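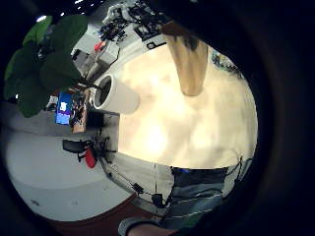
Can a machine do the flowers yet?

Members keep asking when they can buy something that will tidy a table, put the flowers in a vase and leave the houseplant standing. Our short answer for January is not yet, though parts of the job are getting close.

Picking up one firm object from a clear surface is mostly solved. Camness sells an arm that will do it all day, provided the objects are the same size and somebody has set it up well. Flowers are harder. Stems bend and paper wrap slides under the fingers.

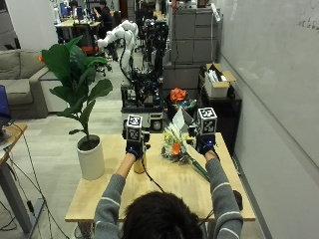
Much of the current effort goes into recording people doing the chore by hand, then training a machine on the recordings. Trenosell used this method for a trial with cut flowers last year. Its arm placed a bunch in a vase in 11 of 14 tries and took 104 seconds on its best one. Most people would want it done in a tenth of that.

The misses had dull causes. In 2 of them the grip closed on the wrapping and missed the stems.
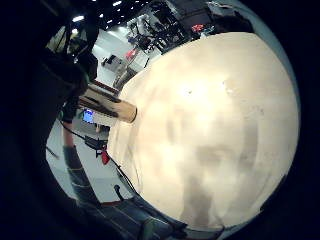 Shop floors are further along. At Rácz, the packing line has fixed lighting, fixed bins and a worker nearby to clear a jam. A living room has none of this, and the furniture moves. Adoder has dropped its home model for now and sells only to small workshops.

Price is the other problem. None of the firms we contacted would quote one for a household.

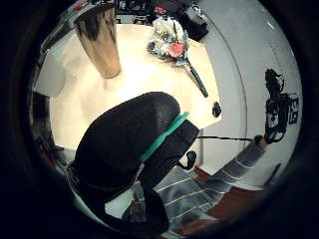
Maximiliano Barrientos wrote in to say that we are too gloomy, and that he would gladly wait two minutes for a vase of flowers if the same machine also cleared the dishes afterward.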